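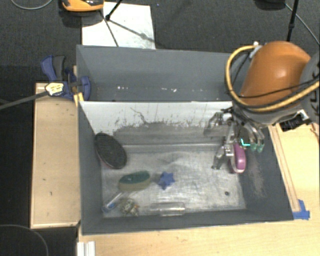
Stirwood, 26/12/2024

Ticket 71: Grey divided bin, worn divider panel and scuffed floor
Opened by: Venla Lahtinen
Assigned to: Martti Nieminen
Category: Fixtures and storage
Priority: Low
Status: Closed, follow-up noted

Problem as reported
The divider in the large grey bin is losing its coating. The upper part is still white. The lower part has gone rough and grey with dark speckling. There is also a thin dark branching line left of the middle, and I can't tell whether it is a crack or a surface scratch. Small white flecks are showing along the lower part of the rear compartment. The floor of the front compartment is scuffed and cloudy, brighter near the centre. Items in front at time of report include the green and yellow-olive sponge, the black oval brush or pad, the blue star, a clear plastic cylinder and the purple-pink piece. Please advise if the bin can stay in service.

Log

Entry 1, M. Nieminen
Read the report. Before anyone cleans the panel, please run a fingernail across the dark line at three points. If the nail catches, it is a crack or a deep score. If it slides over, it is in the coating only. Do not use the black pad on the panel. Also confirm whether there is a dark round spot toward the right side of the front floor, and whether it is a hole.

Entry 2, V. Lahtinen
Nail slides at the two upper points and catches slightly at the lowest one. Dark spot confirmed. It does not go through. Tried a toothpick, no depth to speak of.

Entry 3, M. Nieminen
Spot can be ignored. Take everything out of the front compartment and put it in a tray. Vacuum both compartments with the soft nozzle, then wipe with a damp cloth and a drop of dish soap. Dry fully. Leave overnight and check the rear compartment for new flecks in the morning. If there are new flecks, the coating is still shedding. If there are none, what you saw was old debris or marks in the surface.

Entry 4, V. Lahtinen
Emptied and vacuumed. Most of the rear flecks came up. A few did not and seem to be scuffs. The mixed beige and brown clump by the front left corner has been bagged separately and labelled, as I did not want it in the vacuum. The slender clear item with the blue section went in the tray with the rest.

Entry 5, V. Lahtinen
Morning check. Two new flecks in the rear, both against the foot of the divider. None in the front. Floor looks the same as before cleaning, so the cloudy streaks are wear and not soap film.

Entry 6, M. Nieminen
Coating is still shedding at the bottom edge, slowly. Options:
Sand the lower part of the divider back and seal it.
Cover the lower part with film on both faces.
Replace the divider. Hirvonen quoted 50 dollars last time, plus 10 for delivery.
The floor needs no work. Scuffing is cosmetic.

Entry 7, T. Demissie
I would skip the sanding. We did that on the Jarkness bin and the dust got into everything, and the sealer lifted along the edge anyway. Film is fine for the short term if the panel is wiped with alcohol first and the film is pressed down from the middle outward.

Entry 8, M. Nieminen
Agreed. Film now, replacement panel on the next Hirvonen order. Carry the film past the lowest point of the dark line so the catch is covered.

Entry 9, V. Lahtinen
Film on both faces. One bubble at the left end, pricked and flattened. Sponge was shedding crumbs when squeezed and has been thrown out. Other items returned to the front compartment. Rear left empty for the overnight check.

Entry 10, V. Lahtinen
No flecks in either compartment.

Resolution
Bin stays in service with filmed divider. Replacement panel added to parts list under Stirwood. Reopen this ticket if the film lifts or the dark line lengthens.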